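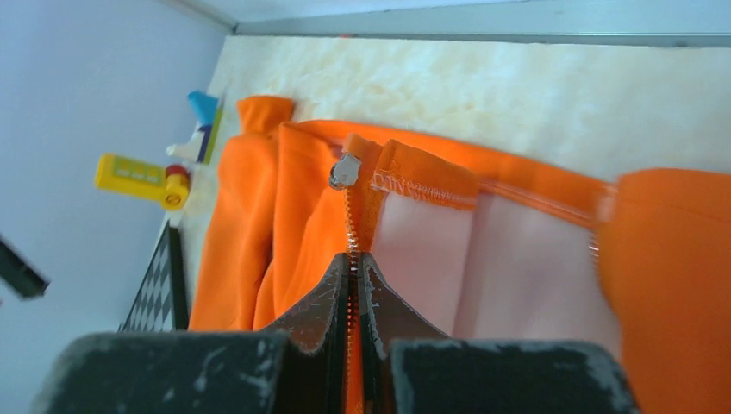
Seema Chauhan disagrees with us on this point and has asked that her objection be stated in full. A zip should be closed before any fold is made, she argues, on every garment that has one, since an open zip lets the two fronts slide apart and whatever is folded after that is folded crooked. Her view is the common one. It appears in the Bilex garment care manual and in the sorting notes used at the Kashindye op shop, and most of us were taught it at home. We could find no test of it in either document.

### 4.2 Closures and the stability of the folded stack

The claim bundles together several things that ought to be kept apart. A closed zip may hold the fronts in line while the garment is being handled. It may also stop the slider from catching on a lining or a neighbouring knit. Neither of these shows that the folded parcel will keep its shape on a shelf, and it is the shelf that the manuals promise.

Our own records give the promise modest support at best. Of the 4000 folded garments logged at Kashindye, 500 had a full-length front zip, and the sorters' notes on slumping do not separate cleanly by whether the zip was done up. We would not lean hard on this. The sorters knew what we were looking for, and "slumped" was left to their judgement. A second check, using 20 jackets refolded by the same person, was too small to settle anything and we report it only for completeness.

What did recur in the notes was bulk. Fleece resists a crease, and the collar and the pocket flaps each add a layer just where the sleeves are usually brought across. A garment can be zipped to the chin and still have a ridge through the middle of the parcel. The written methods say little about this. The Zutevden method, the most detailed of those we reviewed, tells the reader to "lay the garment flat and smooth", as though a thick collar would cooperate.
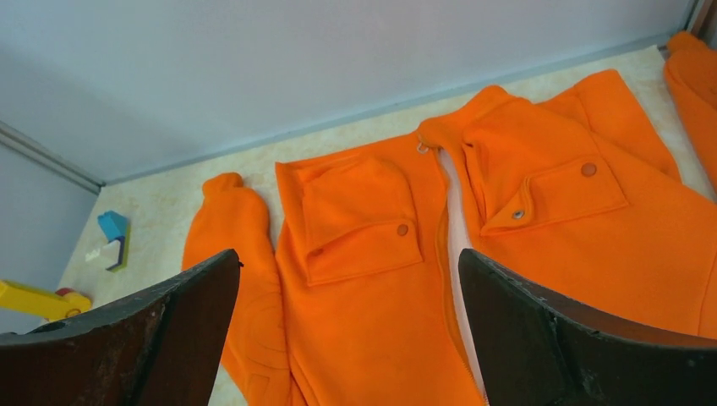
*Figure 4. Orange fleece jacket laid face up, with a metal zip pull at the neckline and buttoned flaps on the chest pockets.*

The pockets in Figure 4 are a fair case. Both flaps sit on the front panels, at slightly different angles, and the cloth around them wrinkles gently. Folding the fronts inward would put flap, button and panel together under the sleeve. The usual advice is to fold face down, with the fasteners against the table, and we have no quarrel with it. We do doubt that it removes the bulk. It moves the bulk to the underside, where the person folding can't feel it until the parcel is turned over.

Linings are a separate matter and have been treated too casually, by us as well in our pilot. A smooth lining lets the outer cloth shift during the second fold, and a zip closed over a twisted lining can hold the twist in place. For lined garments we now think the order should be: straighten the lining, close the zip, then fold. This is a recommendation from practice. We have not measured it.

### 4.3 Sets and matching pieces

Retail guidance favours storing a matching set as one parcel, usually with the pants folded inside the top. Rutell's display notes go further and say that a set folded together "wears evenly". We know of no reason to believe this. Two pieces of one colour do not fade at the same rate simply from having shared a shelf, and a top is often worn and washed without its trackpants.
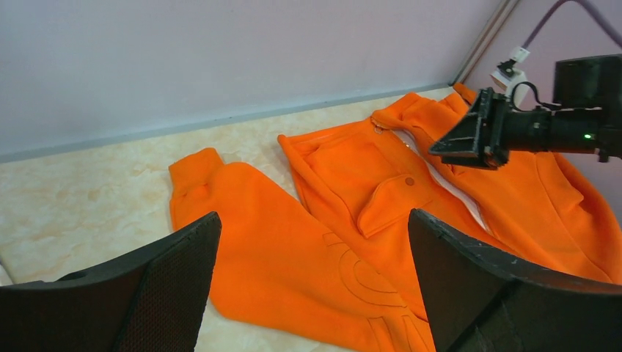
*Figure 5. Matching orange fleece pieces, unfolded: trackpants with a ribbed cuff and tonal embroidery on the leg, and a zip-up jacket behind them.*

The better argument for the single parcel is retrieval, and here we are less sceptical. When pieces were stored apart at Kashindye, sorters spent time hunting for the other half. Against that, the combined parcel is thick. The ribbed cuffs bunch at one end and the jacket will not close neatly around them. Folding each leg so that the cuff lies at the waistband helps a little, though embroidery on the leg can end up on the outside of a hard fold, and we would want to see what a season of storage does to stitching before calling that harmless.

We settled on 2 parcels per set, stacked with the pants underneath. Chauhan would have them rolled together and tied. Her method takes less room on the shelf and we concede as much, but a rolled fleece has to be undone completely before its size label can be read, and in an op shop that means it is seldom rolled up again.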